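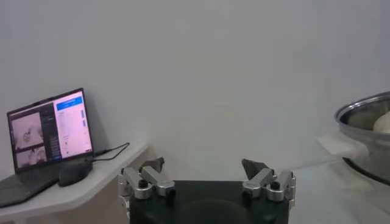
Section 4. Starting a Shift at an Assisted Workstation

4.1 Scope
Read this section before working at any station where the Lernier arm shares tasks with kitchen staff. It applies to all employees at the Ivcombe and Prultton sites and replaces the instructions issued in April. Maintenance procedures are in Section 7.

4.2 Changes to Duties
The arm takes over repeated lifting and transfer at the station. The attendant remains responsible for food safety, for the order of work, and for deciding when the arm may run. Time released by the arm is assigned by the shift lead and recorded on Form 47. Attendants are not required to match the pace of the arm, and its cycle counts are not used in individual performance reviews.

Employees whose regular duties change by more than 2 hours per shift are entitled to a meeting with their supervisor before the new schedule begins.

4.3 Before Start-Up
1. Sign in at the station laptop with your own employee number. Do not work under another person's sign-in.
2. Confirm that both camera views are updating. If either view is frozen, do not continue. Call extension 1914.
3. Check that the gripper is fully open and that nothing is held between the fingertip pads.
4. Look at the pads and finger links for food residue. Clean as described in Section 6.
5. Place pots and containers on the table with handles turned away from the arm's path.
6. Move loose cloths, cables and utensils out of reach of the arm.

CAUTION: The finger links form pinch points at each pivot. Keep hands clear whenever the arm is powered, including when it is standing still.

4.4 Starting the Task
1. Select the task from the list on the laptop. Only tasks approved for your station may be run.
2. Announce the start aloud to anyone working within reach of the arm.
3. Press Start and remain at the station for the first full cycle.
4. If the arm hesitates or places an item incorrectly, press Pause. Correct the item by hand only after the status line reads Held.

NOTE: Pausing the arm is part of normal work. No explanation is required for a pause shorter than one cycle. Longer pauses are entered in the station log with a short reason.

4.5 Handing Over
The outgoing attendant shall pause the arm, tell the incoming attendant which task is loaded, and sign out. The incoming attendant repeats steps 1 through 6 of 4.3. An arm must not be left running between sign-ins.

4.6 Questions and Objections
An employee who considers a task unsafe may decline to start it. Notify the shift lead and file a report with the Stevens office, quoting document number 2546.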